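Forty clean runs prove very little
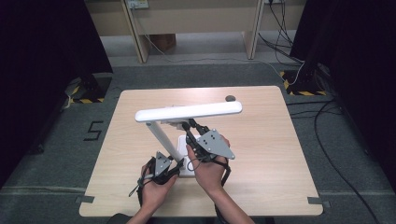 A desk lamp handled with hand-worn grippers. Bare skin on the forearms.

The fault report from Drudside runs to 7 pages and gives the cause of the April stoppage as "operator variance". I have read it twice and I don't believe it. A strap buckle on one of the Vandine hand units slipped, the finger linkage closed on its own, and the person wearing it got a pinched thumb and a broken lamp hinge. That is a hardware fault. Calling it variance puts the blame on the hand inside the machine.

Bemau, who supply the straps, say the buckle passed 300 pull tests. Fine. How many were done on an arm that was turning a lamp over, with the palm up and the strap end hanging loose? The report doesn't say. It does say that 3698 recordings were made before the stoppage, as if a big number were a safety case.

The proposed fix is 40 supervised runs and a sticker. Vasić, the site that shares the same kit, has already gone back to work on those terms — quicker than I would have done. I'd want a second catch on every strap and a release the wearer can reach with a full hand. Until those are fitted, the units should stay on the shelf.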